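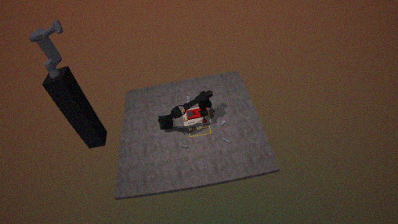 Rendered view, grey square and dark pedestal

Small Exporters Board > Reading a new market > Turkulura: one market or two?

quaymerchant
Posted 2nd January

We sell biscuits and a few lines of crackers under the Ekia name. For the past year we've had a distributor in Birau, on the coast, and sales there are steady without being exciting. He now wants us to go inland to Turkulura and says it's the same customer with a longer lorry journey.

I'm not convinced. We paid for a short survey in June, 734 households across both places, and the answers don't look like the same customer to me. In Birau people buy a big pack on the weekly shop and it goes in a tin. In Turkulura most people said they buy biscuits on the day they want them, usually when someone is coming round. They also said they'd pay more per biscuit than the Birau households did, which I didn't expect as incomes are lower.

Has anyone sold in both? Do I need a separate pack for inland or am I reading too much into a survey?

tamarind_lane
You're not reading too much into it. We do cooking sauces and had the same split. Inland the small pack outsells the big one easily, and the big one mostly sits there until it's marked down. If you only have the family pack I would wait until you have a small one.

The visitors point is real as well. Biscuits put out for guests are a different purchase from biscuits for the children after school. People will trade up for the first and count every penny on the second.

b_hollis
I'd be careful. What people tell a survey they would pay and what they hand over in the shop are two different numbers. Ask anyone if they'd pay a bit more for something nice when the neighbours visit and they'll say yes.

What was the split of the 734? If most of them were in Birau the inland figure may not mean much.

quaymerchant
105 of them were in Turkulura, so fair point. The rest were Birau and the villages just outside it. The inland part was all done in the town itself, near the bus station.

b_hollis
Then you have a survey of Birau with a bit of Turkulura attached. I wouldn't pay for new packaging on the strength of that. People near a bus station buy on the day because they're passing through.

tamarind_lane
They were asked as households, weren't they? I don't see that where you stopped them changes how they shop at home.

b_hollis
It changes who you stopped.

Rodel Panganiban
I ran the depot for a drinks firm in Turkulura for a few years so can add something on the shops.

Nearly all of the trade goes through small counters. The shopkeeper will not open a carton he can't clear in a fortnight, and he has very little money tied up in stock at any one time. Your problem may be the case size more than the pack. If you send cartons of 30 most of them won't take one. Halve it and they will try you.

On price, people inland know exactly what things cost in Birau because everyone has a cousin there. If your pack is dearer in Turkulura and looks the same, you will hear about it. If it looks different you have some room.

And the wedding months are when visiting happens. Ask your distributor for his sales by month. If he can't give you that, I'd want to know why.
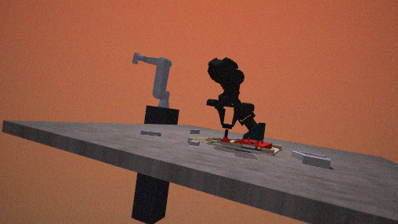 Rendered view, light grey robot arm on the tabletop

quaymerchant
Thanks Rodel, that's very useful. Cartons are 24 at present so not far off what you describe. I have asked for the monthly figures and been promised them.

One thing I left out. The distributor would like us to go into Wi as well, the supermarket chain, which has just opened in Turkulura. He says one listing would do the work of fifty counters.

sundry_goods
We were in Wi for 2 years. My experience, for what it's worth:

The listing fee is paid up front and you don't get it back. They want promotions at the times that suit them, and you fund the discount. Payment was slow but it did come. The sales were decent in Birau and poor in every smaller town, where people treated the shop as somewhere cool to walk round in the afternoon.

The part that hurt was the counters. They saw our product on offer in Wi at less than they were paying for it and stopped ordering. It took over a year to get some of them back.

tamarind_lane
Agree with all of that. Counters first, then Wi if the counters go well.

b_hollis
I'd go the other way. The chain has tills, so at least you get proper data on what sells. With counters you only know what your distributor tells you, and he has a reason to be cheerful. Put the existing pack in the one Wi store for three months and see.

sundry_goods
You won't get the till data unless you buy it. We asked.

b_hollis
Didn't know that. It was included when we dealt with them, but that was a while back and only in Birau.

Rodel Panganiban
If you do go to the counters, go round with the van yourself for a few days. Take the current pack and a mock-up of a smaller one, and let the shopkeepers tell you which they'd have. They aren't shy. Start on the market side of town, away from the bus station, and that deals with the other complaint too.

quaymerchant
I can do that. The designer can make up a small pack without us committing to a print run. I'll tell the distributor that Wi is on hold and post the monthly figures when he sends them.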